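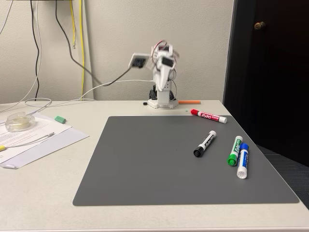 *Figure 1. Grand sous-main gris à coins arrondis, posé sur un plateau blanc.*

## 4. Mise en place du bureau Plandix et du sous-main Stultix

Le présent chapitre suppose que les pieds sont déjà montés (voir le chapitre 3). Il concerne tous les plateaux de la gamme Plandix, référence 179, en finition blanche ou gris clair.

### 4.1 Placer et régler le bureau

1. Amenez le bureau à son emplacement définitif. Deux personnes doivent le soulever par le cadre métallique, jamais par le plateau.
2. Posez un niveau à bulle sur le plateau, d'abord dans la longueur, ensuite dans la largeur.
3. Tournez les vérins des pieds avec la clé de 6 mm jusqu'à ce que la bulle soit au centre.
4. Appuyez sur chaque coin avec la main. Si le bureau bouge, reprenez l'étape 3.
5. Serrez les contre-écrous sans forcer.

**Attention :** ne placez pas le bureau à moins de 60 cm d'un radiateur ou d'un poêle. La chaleur peut déformer les chants du plateau.

### 4.2 Poser le sous-main

Le sous-main est livré roulé. Avant la pose, laissez-le à plat pendant 30 minutes, la face mate vers le haut, dans une pièce chauffée.

1. Nettoyez le plateau avec un chiffon humide et séchez-le complètement.
2. Déroulez le sous-main à partir du bord arrière, en le lissant avec la paume.
3. Alignez le côté long avec le bord du plateau où vous êtes assis.
4. Si un coin se relève, posez dessus un livre lourd jusqu'au lendemain.

**Remarque :** le sous-main tient par son propre poids. L'emploi de ruban adhésif double face laisse des traces qui ne sont pas couvertes par la garantie. 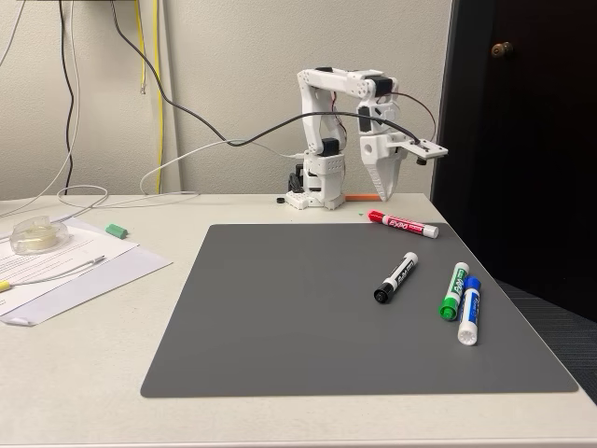 *Figure 2. Sous-main gris foncé en place ; le plateau reste visible à l'arrière, du côté du mur.*

### 4.3 Entretien

- Poussière : chiffon sec, une fois par semaine.
- Taches de café ou d'encre : eau tiède et une goutte de nettoyant Zestine, puis rincer. Ne versez pas le produit directement sur la surface.
- N'utilisez ni acétone, ni poudre à récurer, ni éponge abrasive.

**Attention :** ne posez pas de tasse brûlante ou de casserole sur le sous-main. Les marques rondes ainsi formées ne peuvent pas être enlevées.

### 4.4 Pièces de rechange

Les vérins, les contre-écrous et la clé peuvent être commandés auprès du service Coste. Indiquez la référence du plateau, qui est imprimée sur l'étiquette collée sous le bord arrière.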